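Subject: Re: [builtform] Alley house counts in Pledside

On the Pledside question from the last digest, quoted here with the signature trimmed:

> Does anyone have a firm number for the alley houses behind
> Whiteley Street? The 1674 plat shows the lots running straight
> through to the creek with no alley at all, and the guidebook
> says the alley came in with the mills. I have seen 181 houses
> given in one place and 415 in another and can't square them.

Both numbers come from the same survey. The 181 is the houses that face the alley and nothing else. The 415 adds every back building on the Whiteley Street lots, including kitchens and stables that were later rented out as dwellings. If you want houses built as houses, use 181.

I don't agree with the guidebook on the mills. The deeds I have read for the north side mention a "ten foot way" two generations before the first mill opened. It was a service lane – owners split the deep lots, sold the rear halves, and had to give the buyers a way in. The mills filled it up later, but the lane was already there.

Fultham is a useful comparison. It has the same deep lots and the same creek, but the rear halves were never sold off, so the yards are still long and there is no alley housing to speak of. I think the difference is ground rent, though I haven't worked through the Fultham leases.

The survey sheets are in the Moranari collection, box 3496. The finding aid lists them under "sanitation", so a search for housing won't bring them up. Ask for the folded sheets as well as the bound volume, which leaves out the south side.
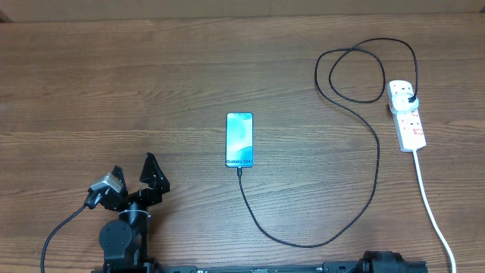

Galaxy S24+ on a wooden table.

I can send my notes on the north side deeds to anyone who wants them. They are typed up as far as the corner of Whiteley Street. The rest is in pencil and will have to wait until April.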